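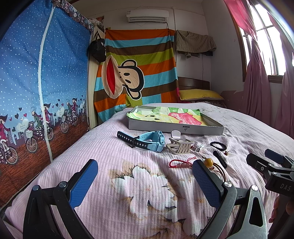 Domestic Storage and Textile Care, Part One
Handout 9: Small personal items -- sorting, containment and return

Tutor: Casimiro Sepúlveda
Revised 3 December 2023. Replaces the April version, in which the table for section 4 was missing.

1. Scope

This handout covers the small things that collect in a bedroom and have no fixed place: watches, hair ties, clips, odd earrings, stands and holders, packaging kept for later use. Clothing and bedding are dealt with in Handouts 6 to 8. Paperwork is not part of this course.

2. Terms

Small item: anything that can be closed in one hand.
Carrier: an open tray, box or lid used to move small items from one surface to another. A carrier is temporary.
Container: a box, drawer or pouch in which an item is kept. A container is permanent and has a label or a known position.
Pair item: an item of which two are needed for use. Earrings and cuff links are pair items. Hair ties are not.
Residue: whatever is left on the sorting surface when all known categories have been removed.

The most common fault in student work is the use of a carrier as a container. A gift box tray left on a chest of drawers fills within days and is then treated as storage. Empty the carrier at the end of every session.

3. The sorting surface

A made bed is the usual choice. It is large, it can be reached from three sides in most rooms, and small items do not roll on it as they do on a table. The cover should be pulled flat before anything is put down. A pale cover in a plain or finely striped fabric gives good contrast with dark items such as black elastic and watch straps. It gives poor contrast with pearl, clear plastic and pale metal, and these should go on a folded dark cloth at one side.

Quilted and tufted covers are not suitable. Earring posts catch in the stitching, and backs drop into the folds. Where no other surface is available, lay a sheet over the quilt.

Spread items in a single layer, with a finger's width between them. Do not tip out a box from a height.

4. Categories and treatment

Electronic wearables (children's smartwatches, fitness bands)
Lay on the side, strap opened out. Wipe the strap on both faces with a barely damp cloth and dry it. Check the holes for splitting. Store with the charging lead where the lead is known. If it is not known, label the watch and enter the lead as missing.

Phone stands
Fold before storing if the hinge allows it. Do not force a stiff hinge. Slatted stands hold dust between the slats and need a dry soft brush.

Clips and slides
Close the spring. Store flat, sorted by length. Clips with beads or other glued trim go in a separate compartment.

Hair ties
Pull once and release. Discard any that stay slack or show bare rubber. Store over a short card tube.

Earrings
Match first, clean second. A single earring goes in the singles pouch with a dated slip. Review the pouch at the end of the term.

Tissue and wrapping
Smooth by hand, fold in four, store flat. Printed tissue may mark pale fabric if damp and should not be used to line a container for textiles.

Unidentified items
Set to one side until all other categories are finished. Write a short physical description on the slip (colour, shape, length). Do not guess the use.

5. Order of work

Clear and flatten the surface. Empty all carriers. Remove wrapping. Take out the largest items, then pair items, then everything else by category. Treat and store each category before starting the next. Record the residue last.

Time allowed in the practical is 26 minutes, including the record sheet. Students who finish early should check the singles pouch against the residue.

6. Containers used in the practical room

Etska drawer insets, shallow, for clips and earrings.
Jongate lidded boxes for wearables and leads.
Cloth pouches, drawstring, for singles.

The Clillov boxes on the upper shelf belong to the textile group and are not to be used. Lids are not interchangeable between the two makes of box.

7. Record sheet

Enter the category, the treatment given and the container. For residue, copy the wording from the slip. Abbreviations are accepted if listed at the foot of the sheet. Sheets go to Severino Barrios in the practical room, unfolded, with the student's name at the top right.

8. Reading

Course reader, chapter 2, sections on drawers and on labels. The section on hanging storage is for Handout 10 and may be left until then -- bring a tape measure to that session.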